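The second-hand cell from Rullberg was meant to be the cheap option. Two arms, one enclosure, one price, and a seller called Gaurav Agarwal who answered emails at 4 in the morning. I had a budget. It had a line for arms and a line for "other", and I'd put £700 against other because it sounded generous.

Other is where the money goes. Cable duct, brackets, spare gripper fingers, a wrist camera, then the extrusion, which is sold by the length and always in the wrong one.

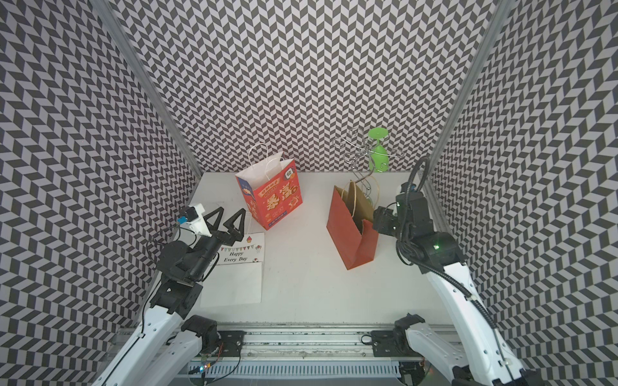
Props, though, I had down as nothing at all. Who budgets for paper bags? They crease, they flop, and after an August of practice they're fit for the recycling, so the gift shop now knows me by name.

Next year's sheet has three new lines: consumables, cables, and a thing called Begum, my name for whatever Umeo charges to post a single bolt. I've asked Sason for a quote on a third arm as well. It came back with a line marked "other" — roughly the price of the arm.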